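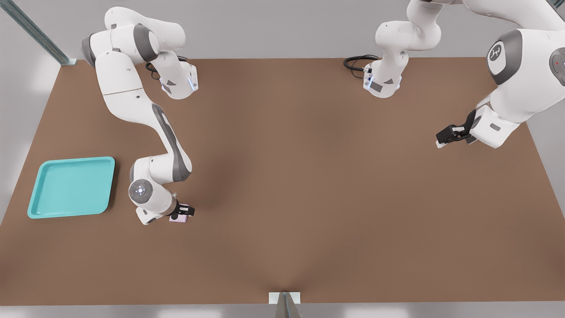 Notes - Menon lab visit, April

Meet at the side door, 2 pm. Bring the signed form or you wait in the lobby. Severino Vallejo runs the demo, Eusebio Marín takes questions after.

Part one is the simulator. Two arms, one table, pick up the small pink block and put it in the tray. Watch which arm moves first and what the other one does meanwhile. Write it down, I will ask.

Terms to know beforehand: gripper, joint limit, reach, handover. Handover is in chapter 5, the rest you shoud have already.

They have 2,873 runs logged for this task. Ask how a failed run gets marked - last year's group forgot.

Part two, Kestura cell, real hardware. Stay behind the line. No bags.

Write-up: 2 pages, due by 5 pm the day after teh visit.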